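Drumel Trestle Table, large

We've been making the Drumel for long enough to have strong feelings about it, and the large one is still the table we'd keep if we could only keep one. It folds flat, it goes through an ordinary doorway on its side, and once it's up it doesn't wobble when someone leans on the end to cut out a sleeve. Sewing rooms love it. So do bookbinders, seed swappers and anybody who has ever tried to paste wallpaper on a bed!
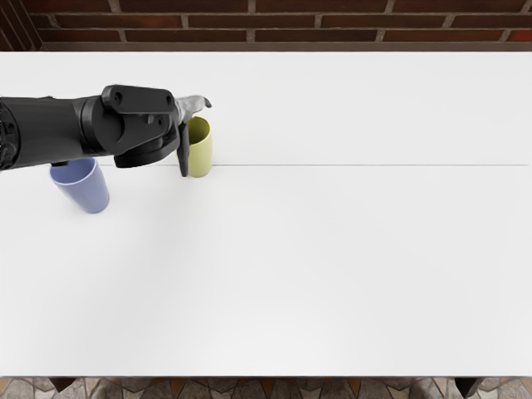
The top started life as a request from Yi-chun Kan, who teaches pattern cutting and was fed up with dark worktops swallowing her navy thread. We tried a few finishes and came back to plain white every time. A big white top makes anything black stand out straight away (pins, buttons, the dropped end of a zip), and it bounces a bit of light back up at your work on a gloomy January afternoon. Mark it with pencil if you like, it rubs off with a damp cloth.

The legs are our Tai pattern, with 11 height settings. The lowest suits a child on a stool and the top one is lovely for standing work. Change both ends before you load the table up, please, and listen for the click.

We like a tumbler of pens or brushes at the far corner, out of elbow range. A cup is also the best home for the spare leg pins, which are small and love to roll. 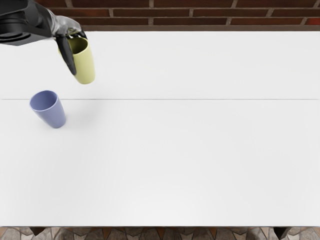
Sizes and bits

Length: 3,065 mm
Width: 1,290 mm
Leg settings: 11
Fixings: 17, all in the bag with the key
Fits: Wotatik clamp lamp, Bisura side shelf

The Bisura shelf hooks on at either end and takes a sewing machine cover or a stack of magazines. It's handy on the left if you're right-handed, though plenty of people put it the other way round and swear by it. 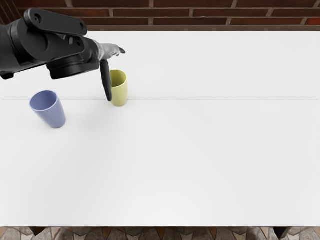

The Wotatik lamp clamps to any edge, and you can slide it along as you go. Do up the clamp by hand only.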